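Filed under: Rooms & Furniture | Workspaces

The round table has been in the front room since March and I now have an opinion on it. It came from Walport, secondhand, with one bolt missing from the base. I replaced that with a 46 mm bolt from the Skota bin and it has held level ever since.

The case for round is simple. You can approach it from any side, and there are no corners to catch a hip on. The case against is reach. Standing at the edge, anything past the middle means leaning, and after an hour of that your back lets you know. 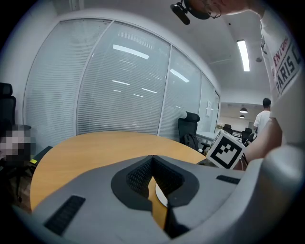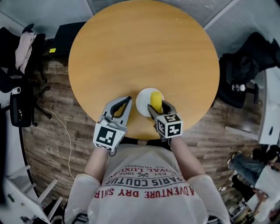
Finish next. The colour is warmer than I would have picked under these ceiling lights, but a plate reads clearly against it, and I will take that over the white top we had before. I wipe it down with a damp cloth and nothing stronger — Manolis Petridis used a Lambrakis degreaser on his and dulled a patch the size of a saucer.

Chairs are the unsolved part. The office ones roll well on the plank floor but they drift, and they end up wherever there is space. I priced fixed-leg stools at Vanitz: $200 each. I have not ordered any. Felt glides for the table base are next on the list.

We use cookies to remember your preferences. Accept | Manage settings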